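Drostus dev log
@drostus_replay
August 7, 2023

Thread on the tracking bug that ate most of my spring and a rude amount of my summer. There's a glass wall in it. If you do visual SLAM for a living you can stop reading now and go lie down.

Background, short. We record demonstrations with hand-held grippers. Each one carries a fisheye camera and an IMU, and a person does the task with it. No arm in the loop. Later, software has to work out where the gripper was at every moment, and a policy gets trained on that path.

"Software has to work out where the gripper was" is doing a lot of heavy lifting in that post. It's the whole job. Davia is our tracker, Drostus is the thing I write that replays logs and tells you how wrong Davia was. We have a healthy relationship. It fails, I make a chart.

The batch I was handed from the Triltesberg room had 2,408 clips in it. Davia reported a full trajectory on all but a handful and gave itself excellent confidence scores. I've worked with people like that.

First hint of trouble: I plotted the gripper height at grasp time for the bowl tasks. It's a table. The table doesn't move. The plot suggested that on some takes the operators had grasped the bowl from underneath, through the tabletop.

Second hint: the errors weren't random. If the operator's torso blocked the right half of the view, tracking was fine. If the operator politely stepped aside and gave the camera a nice clear look at the room, tracking went to pieces. More information, worse answer. Insert your own management joke.

So I pulled up raw video, which I should have done on day one and did on day nine after writing two dashboards.
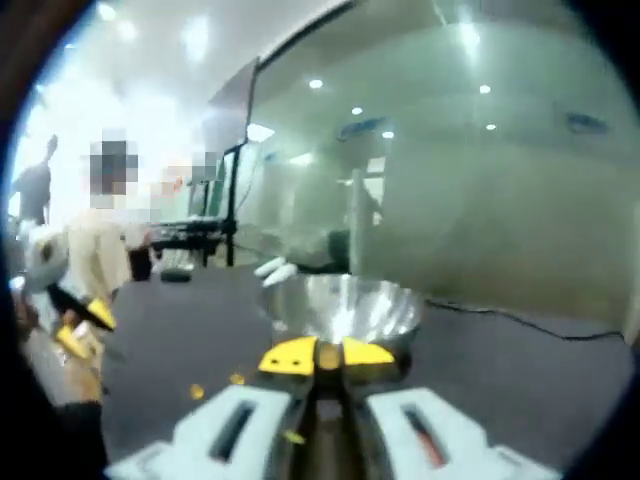 Someone in the replies is already asking why we don't mask out the glass and call it a day, and adds that reflections are a solved problem.

I did mask it. We'll get there. I'd also like a list of the solved problems so I can stop working on them.

Go back to that glass for a second. The ceiling lights show up in it as small hard white dots. A feature detector loves a small hard white dot. High contrast, tiny, there in the next image too, still there in the one after. If you asked a corner detector to draw its dream vacation it would draw this wall.

And the dots even behave! A reflection in a flat pane acts like a real point sitting behind the pane, at the mirrored position. Geometrically consistent. Bundle adjustment is delighted. It builds you a lovely second ceiling several meters past the wall and bolts your map to it.

The trouble is you can also see through the same glass. So in one patch of pixels you've got a real thing behind the wall and a mirrored thing "behind" the wall, and which one wins depends on exposure. Auto exposure, naturally. The gripper dips toward a shiny bowl, exposure shifts, half the landmarks change sides.

Speaking of which, the bowl. Polished steel, curved, full of highlights. The highlights slide over the metal as the camera moves, so they aren't points on anything. And the bowl is right where the jaws are headed, so this happens at the exact moment you most want a good pose.

I'd describe the bowl as an adversarial example you can make pancake batter in.

OK, the mask. Attempt one was a static mask on the right side of the image. The camera is attached to a thing a human waves around, so "the right side of the image" has all the permanence of a New Year's resolution. I knew this. I did it anyway. It was a Friday kind of idea.

Attempt two: mask in the map. Fit a plane to the wall, reject every landmark whose estimated position falls behind it. Needs you to know where the wall is, in a map that is partly made of wall. Works well after it has already worked.

Attempt three, the one that shipped. Davia now keeps a per-landmark record of how the point fares against the IMU over short windows. Points that agree with each other but not with the gyro and accelerometer get downweighted as a group. The group part matters. One bad point is noise, but a bad ceiling votes as a bloc.

For the bowl we do something dumber. Landmarks nearer than a threshold have to survive a wider viewing angle before the optimizer gets to use them. Highlights don't survive it. Edges of the tabletop do. Dumb has been very good to me this year.

Also: your own jaws. They sit in the bottom middle of every single image and never move relative to the camera apart from opening and closing. To a tracker that's overwhelming evidence that the camera is stationary. There IS a static mask for those and it has been there since the beginning, and in March somebody changed the fingertip mount and the mask was off by a bit.

"Somebody" has reviewed the commit history and would prefer to move on.

Then there's the two-operator takes. Second gripper comes into view, bright yellow tips, sharp edges, excellent features, moving on its own schedule. Each gripper sees the other one and thinks of it as furniture.
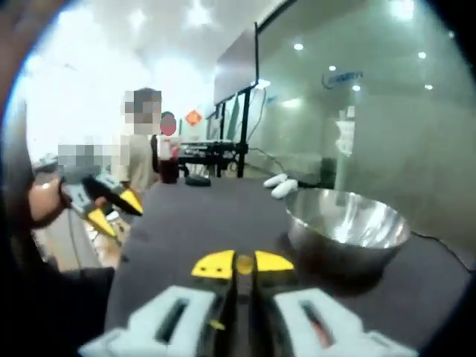

Two grippers and the steel bowl on black cloth, the glass wall behind.

About as hard as it gets for Davia, that setup. Plain dark cloth close to the lens, so almost nothing to hold on to nearby. Glass over the right half of the background. A person's sleeve on the left. And the one crisp object at mid range that isn't a mirror is in someone's hand.

We get something back from the second gripper, though. Two devices recording the same moment means two trajectories that have to agree on where each one is. When gripper A sees gripper B, Drostus can compare where A says B was with where B says B was. I had two witnesses this whole time and was interviewing them separately.

The catch is clocks. Two cameras, two clocks, and each swears by its own. The offset on the worst pair was 380 ms. In 380 ms a person moving at normal speed can put a hand in a bowl and take it out again. Every cross-check I ran before fixing that was astrology.

We line up the clocks now by correlating gyro rates when both operators do the same short wiggle at the start of a take. Yes, there is a wiggle. Yes, it is in the written procedure. No, it doesn't have a more professional name, I lost that vote. After the wiggle the worst pair sits at 7 ms, and I can live with that.

Tooling bit, for the three of you who follow me for tooling. Drostus used to show one trajectory and one confidence number. Confidence came from the optimizer, which is to say from the suspect. I took it off the main screen.

What's there instead: the video, the tracked landmarks drawn over it and colored by how long they've lived, and a strip along the bottom that shows disagreement with the IMU. When the wall takes over, the strip goes red and all the old landmarks turn out to be hanging in midair past the glass. You can spot it with one eye closed. My first dashboard had eleven plots and you couldn't spot it with a map and a flashlight.

I also added a "show me the worst second" button. Doesn't play the clip, jumps straight to the one second with the biggest disagreement. Easily the most used feature. I built it in a lunch break and it is now what people think the product is.

Results, since somebody will ask and will be right to. Reprocessed the full batch of 2,408. We kept 2,235. The rest we threw out and I have made my peace with it. A dropped clip costs you a clip. A wrong clip teaches the policy to reach through tables.

Grasp heights on the bowl tasks now form a nice tight band, above the table, where the bowl is. I looked at that plot for longer than is healthy.

Things that still don't work, in the interest of not being that account:

Starting a take with the camera pointed straight at the glass. There's no good history yet to compare against, so the bad ceiling gets in before the bouncer shows up. Procedure says start pointed at the table. Procedure is a PDF.

Fast wrist rolls near the bowl. The viewing angle rule gets satisfied too quickly and some highlights sneak in. I have a fix on a branch. The branch makes everything slower by a factor I'm not posting.

People. Davia still treats a person standing still behind the table as a fine landmark. Then they shift their weight and the room moves.

Downstream, the planner group (theirs is called Idahosa, don't ask me who names these) noticed before I announced anything. Their message in full was "did something change, the paths look less haunted." Going in my performance review.

And yes, the cheap answer is a curtain. Hang a curtain over the glass. I proposed one in March. It was pointed out that kitchens have windows, and microwaves, and ovens with shiny doors, and that the robot will not be bringing a curtain.

Annoyingly fair. I did get them to agree to print a few marker boards for the next batch, as a reference for checking the tracker, with Davia forbidden to look at them. Drostus will look at them. Drostus is allowed to cheat, it's grading.

The landmark age view and the worst-second button go out in the next release. The wiggle detector needs one more pass, it currently fires when somebody puts the gripper down on the table too hard.

Replies are open. If you have a trick for highlights on curved metal that doesn't involve dulling spray, I'd like to hear it. We own the dulling spray. It got on the lens.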